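Cullness Five-Zone Pocket Spring Mattress, seven months in

I wasn't going to write one of these. I've bought four mattresses in my adult life and never once felt moved to tell strangers about it, but when I was shopping for this one I read so many reviews written after two nights ("like sleeping on a cloud!!") that I promised myself I'd come back once I'd lived with the thing through a proper summer. So, seven months. One heatwave, one bout of flu, and a visiting sister who hogs the middle.

A bit of background so you know whose back you're reading about. I'm 47, a side sleeper with a dodgy left hip, and I run hot. My old mattress was a Wouters pillow top that I loved for about six years and then put up with for another five, by which point there was a valley on my side deep enough to lose a phone in (I did, twice). I'd wake up every morning sore from the hip to the knee and need a good ten minutes of shuffling round the kitchen before I could put my socks on.

My physio, Lindiwe Sibiya, asked how old my bed was and I had to do the maths on my fingers. She didn't say anything, just raised her eyebrows and wrote something down. I went shopping that weekend.

The shopping

Mattress shops are strange places. You lie on your back in your good jeans while a bloke with a lanyard stands at your feet asking how that feels. I tried eleven or twelve of them, and by the sixth I couldn't have told you my own name. The one I nearly bought was the Gratell Medium, which has a lovely knitted cover and felt beautiful for the five minutes I was on it. Then I rolled onto my side and my shoulder went to sleep. Keep that in mind if you're trying them out: lie the way you sleep, for longer than feels polite. Take a book.

The Cullness comes in three feels - soft, medium and firm - and I went for the medium in a queen. It was $1406, on sale, plus $189 for delivery and taking the old one away. I grumbled about the $189 at the time. Having since watched two grown men try to get a sagging pillow top round the bend in my stairs, I reckon I got a bargain.

Delivery and the first week

It comes rolled up in a box, like nearly everything does these days, and you need scissors and some nerve. The instructions tell you to put it on the base before you cut the inner plastic and they're dead right. It goes off with a sort of gasp and then it's a mattress, and you won't be moving it anywhere after that on your own.

There was a smell. I'd call it new-car-meets-shower-curtain, and it hung about for three nights with the window open. If you're sensitive to that stuff, unroll it in the morning and sleep on the couch for a night or two. By the end of the week I had to put my nose right on it to notice anything.

The corners took longer. The website says it's fully expanded in 48 hours, and three of mine were, but the one at the foot on the window side stayed a bit curled for more than a week. I put a stack of encyclopaedias on it and it came good.

I'll also be upfront and say I hated it for the first five nights. It felt hard as a park bench after all those years in my valley, and my shoulder complained, and I got as far as looking up the returns page. Then on night six or seven I slept right through and woke up wondering what was different. Give it a fortnight before you make up your mind. The trial period is long enough to let you. 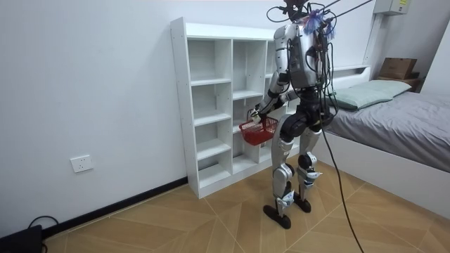
By the end of the first month the morning socks business had pretty much sorted itself out. I still have a stiff hip, a mattress isn't going to fix that, but it's a five-out-of-ten stiff and it's gone by the time the kettle's boiled. The zoning is the bit they make a big song and dance about in the ads, with softer springs at the shoulder and firmer ones under the hips. I was sceptical, and I still couldn't point to where one zone stops and the next starts, but my hip doesn't sink the way it used to and my shoulder has somewhere to go, so I suppose it's doing what it says.

Heat

Now this was my big worry. I had a foam topper once and it was like sleeping on a warm scone. The Cullness has a thin layer of foam over the springs and that's it, and you can feel air moving through the sides when you sit down hard on it. In January we had that awful run of nights where it never got below 25, and I won't pretend I was comfortable, but I was no hotter than I would've been on the floor. Cotton sheets helped heaps. I'd been using a polyester mattress protector (a Civa one, very waterproof, very crackly) and I took it off on the second night and swapped it for a plain quilted cotton one. If you buy a breathable mattress and then wrap it in plastic, you've wasted your money. I say this as someone who did exactly that for three months.

Sharing

My sister stayed for nine days over Christmas and, the spare room being full of boxes, she came in with me. She's a thrasher. On the old mattress I'd have been airborne every time she rolled over. On this one I could tell she'd moved, though it was more of a nudge than a wave, and I mostly slept through it. She also got up at 5 am every day to go walking and only woke me the once, and that was the wardrobe door.

My friend Keabetswe Zwane bought the firm version on my say-so, and she and her husband are both bigger than me, so I asked her for a second opinion. She says it's held its shape, they don't roll together, and he's stopped snoring, though she puts that last one down to him giving up beer.

Edges

This is where I'd take a point off. If you sit on the side of the bed to do your shoes up, and I do, every day, the edge gives way more than I'd like. It's fine to sleep near. I've never felt like I was about to slide off. But sitting on it you get a definite tilt, and for anyone who's unsteady on their feet or needs a solid edge to push up from, go and try it in a shop first. I wouldn't buy this one for my mum. The firm is a bit better on that score, going by Keabetswe's, but still not what I'd call solid.

The base matters too. I had it on my old slatted frame to begin with, where the gaps between the slats were nearly as wide as my hand, and the booklet (which I read in month two, naturally) says they should be a good deal closer than that. I bought a cheap set of replacement slats and a bit of the edge sag went away. Not all of it.

Looking after it

You can't flip it, it's a one-sided job, but you're meant to spin it head to foot every couple of weeks at the start and then every three months. I've been good about it so far. It's heavy for one person and the handles are a joke, four little fabric loops that look like they belong on a tea towel. I pulled one and heard a stitch go, so now I just shove it round with my knees. There's a faint dip on my side if you run your hand across, the sort of thing that you'd only find if you went looking, and it evens out again after a turn.

The cover doesn't unzip, which annoys me. I spilt half a cup of tea on it in April with the protector in the wash, and had to go at it with a damp cloth and bicarb. You can still see the mark if the light's right.

Customer service

I rang them once about the curled corner, and was on hold for long enough to unpack the dishwasher and wipe down the bench. The woman I finally got was lovely, and she's the one who suggested putting weight on it. She offered to send someone out if it hadn't settled by the end of the fortnight. I didn't need it in the end so I can't tell you whether they'd have turned up.

Would I buy it again?

Yep. At full price I'd have a harder think, but it seems to go on sale every time there's a long weekend, so I'd just wait. Side sleepers with grumpy hips, get the medium. If you sleep on your front I'd go firm, and if you mostly use your bed as a chair, look at something with a proper reinforced edge. Four out of five from me, and I'll pop back and update this if the dip gets any worse.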